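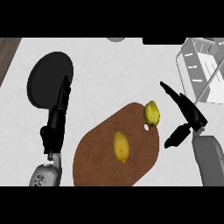
시뮬레이터 주방. 도마 위에 레몬, 오른팔 앞에 문제의 연두색 과일.

동아리 얘기 좀 써 달라는 댓글이 몇 번 달렸는데 계속 미루다가 이제야 쓴다. 7월에 교내 발표회가 있고 우리 팀 주제는 양팔 로봇으로 주방 일 시키기다. 주방 일이라고 하니까 거창한데 지금 단계는 과일 하나 집어서 옮기는 거다. 그것도 시뮬레이션에서! 실물 로봇은 구경도 못 했다. 지도해 주시는 Meinir Gronow 선생님이 시뮬레이터에서 되기 전에는 실물 신청서에 사인 안 해 주신다고 못을 박으셨다.

팀은 4명이고 팀 이름은 Pugh다. 무슨 뜻이냐고 물어보는 사람이 많은데 뜻 없다. 신청서 마감 직전에 누가 키보드 두드린 걸 그대로 냈고 바꾸려면 서류를 또 써야 된다고 해서 그냥 산다. 옆 팀은 Herkham인데 거기는 로고도 있고 후드티도 맞췄다. 부럽다. 우리도 후드티 하자고 단톡방에 올렸더니 읽씹당했음.

과일 얘기를 좀 하자면, 연두색 저 녀석을 우리끼리 뭐라고 부를지 아직도 합의가 안 됐다. 나는 서양배라고 생각하고 다른 애는 죽어도 구아바라고 한다. 물체 목록 파일을 열어 보면 답이 있을 것 같지? 번호만 있다. 그래서 회의록에는 그냥 '연두'라고 적는다. "연두 또 굴러감" "연두 놓침" 이런 식으로. 나중에 발표 자료에 쓸 때는 뭐라고 해야 되나 모르겠다.

그래서 지금 뭘 하고 있냐면, 사람이 조종해서 시범을 모으고 그걸로 모델을 학습시키고 있다. 조종기 잡는 건 돌아가면서 하는데 이게 은근히 체력전이다. 왼손 오른손이 각각 팔 하나씩을 맡고, 화면에 나오는 건 내 손이 아닌데 내 손처럼 움직여야 되고, 팔꿈치는 허공에 떠 있고. 처음 잡은 날은 집에 가서 젓가락질이 이상했다 ㅋㅋㅋ 목표가 시범 200개인데 내가 처음에 모은 것들은 거의 다 버렸다. 손이 너무 왔다 갔다 해서 로봇이 그 망설임까지 배운다고 하더라. 내가 우유부단한 걸 로봇한테 물려줄 줄은 몰랐지...

제일 고생한 건 접근 각도였다. 연두가 도마 끝에 있다 보니까 손가락을 그냥 쑥 밀어 넣으면 도마랑 먼저 부딪히기 쉽다. 위에서 내려오면 될 것 같은데 그러면 이번엔 손목이 꺾이면서 팔이 한계 각도에 걸려 버린다. 비스듬히 들어가면서 손가락을 미리 활짝 벌려 두고, 마지막에 천천히 오므리는 게 지금까지는 제일 낫다. 글로 쓰니까 한 줄인데 이거 알아내는 데 2주 걸렸다. 그중 며칠은 충돌 판정 설정이 잘못돼 있어서 손가락이 과일을 뚫고 지나가고 있었고. 뚫고 지나가는데 집었다고 점수가 올라가길래 다들 박수 치고 난리였다. 그날 사 먹은 축하 떡볶이 돈 돌려받고 싶다. 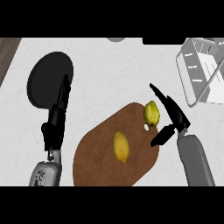
왼팔은 그럼 뭘 하느냐. 솔직히 지금은 하는 일이 별로 없다. 계획서에는 왼팔이 도마를 잡아 주고 오른팔이 집는다고 멋있게 써 놨는데, 막상 해 보니 두 팔을 동시에 조종하면 양쪽 다 엉망이 됐다. 그래서 일단 오른팔부터 제대로 하고 왼팔은 나중에 붙이기로 했다. 선생님은 그럼 양팔 로봇이라는 제목을 바꾸라고 하시는데 우리는 버티는 중이다. 제목은 포스터에 벌써 박혔단 말이에요.

배경도 은근히 말썽이다. 조리대가 흰 대리석 무늬라서 예쁘긴 한데 검은 그리퍼가 검은 원판 위에 겹치면 손가락 끝이 어디까지인지 눈으로도 잘 안 보인다. 저 원판이 프라이팬인지 뚜껑인지 접시인지도 나는 모르겠다. 사람이 모니터에 코를 박고도 헷갈리는데 모델은 오죽할까 싶어서, 원판을 아예 빼자는 의견이 나왔고 그건 반칙이라는 의견도 나왔다. 둘 다 일리가 있어서 회의가 길어졌다. 나는 두자는 쪽이었다. 진짜 부엌에는 까만 물건이 얼마나 많은데. 우리 집만 해도 전기밥솥부터 까맣다.

아, 그리고 학습 돌리는 컴퓨터. 동아리방에 Pronditz라고 스티커 붙은 낡은 본체가 하나 있는데 선배들이 물려준 거고 팬 소리가 정말 비행기 이륙하는 것 같다. 밤에 돌려 놓고 가면 아침 7시에 제일 먼저 오는 사람이 결과를 확인해서 단톡방에 올린다. 보통 나다. 버스가 그 시간밖에 없어서 그렇다. 자판기 커피 뽑아 들고 그래프 켜는 그 몇 초가 나는 좀 좋다. 곡선이 예쁘게 내려가 있으면 하루 종일 기분이 좋고, 중간에 메모리 부족으로 죽어 있으면 그냥 책상에 엎드려서 한 시간 잔다.

얼마 전에는 학습한 모델이 처음으로 혼자서 연두를 들어 올렸다. 진짜로! 이번엔 충돌 설정도 두 번 확인했다. 들어서 옆으로 옮기다가 중간에 떨어뜨리긴 했는데 어쨌든 들었다. 혼자 보고 있다가 너무 좋아서 복도로 뛰어나갔는데 새벽이라 말할 사람이 없어서 엄마한테 전화했다. 엄마가 "배를 들었다고? 네가?" 하셨다. 로봇이요 엄마. 컴퓨터 안에 있는 로봇이요. 설명하다가 버스 탈 때랑 똑같이 졸려져서 끊었다.

레몬은 사실 아직 건드리지도 못했다. 도마 가운데쯤에 있어서 연두보다 쉬울 줄 알았는데 막상 시범을 모아 보려니까 작고 동글동글해서 손가락 끝에서 자꾸 미끄러진다. 건드리면 옆으로 삐죽 굴러가고, 따라가면 또 굴러가고. 마찰 계수를 올리면 잘 잡히겠지만 너무 올리면 과일이 아니라 고무공이 된다고 선배가 그랬다. 레몬은 발표회 끝나고 하자는 말이 벌써 나온다. 나는 반대다. 포스터에 레몬도 그렸다고...

발표회 다음에는 Skilorholm이라는 대회에 나가 볼까 하는 얘기도 있다. 여러 학교에서 팀이 오고 과제는 당일에 알려 준다고 한다. 당일에! 우리는 과일 하나에 한 학기를 썼는데. 그래도 가 보고는 싶다. 다른 팀들은 왼팔을 어떻게 쓰는지 너무 궁금하다. Herkham 애들은 나간다고 벌써 소문 다 내고 다니고, 대회용 후드티를 또 맞춘단다.

혹시 비슷한 거 해 본 분 계시면 두 팔 동시에 조종할 때 요령 좀 댓글로 알려 주세요. 발판으로 한쪽 팔 고정하는 방식 쓰는 데도 있다던데 그게 편한지, 아니면 그냥 두 명이서 한 팔씩 나눠 잡는 게 나은지. 우리도 둘이서 해 보려고 했는데 서로 네가 비키라고 싸우다가 끝났거든요. 다음 글에는 시범 데이터 고르는 기준 정리한 거 올릴게요. 시험 기간 지나고.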